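October, 14:20
Hand-held gripper comparison, Tikulix pads v. Naseo pads

1. Rigid items

Both units charged, clocks synced. Lockyer controller logging finger width only, no force yet. Started with the Tikulix pads on the right-hand tool, buffer set to 2,000 samples and then raised to 3,000 after the first file came out short. 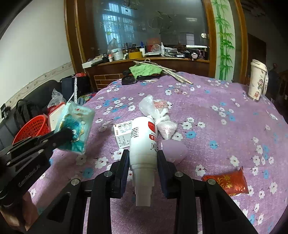 Width readings need a proper zero before each run. The Lockyer offset moved by 2 counts between files and I had to redo the first one. Bottles are a fair check on this, as the white one with a pad on either side gives a fixed width to compare against. Soft packs like the teal one in the left tool are no use for zeroing. Keep them for the grip tests.

2. Thin items

Same cloth, same table. Dropped the closing speed setting to 700 for tissue. At the higher setting the width trace was too steep to read. Tapered fingers seem the right shape for this: they pinch the lower part and leave the rest bunched above the tips.

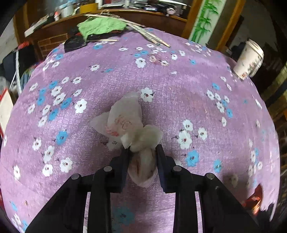 3. To do

Repeat section 1 with the Naseo pads.
Ask Mititow for the pad hardness figures.
Add the zero step to the start script.
Check the left tool's log for gaps before deleting anything from the card.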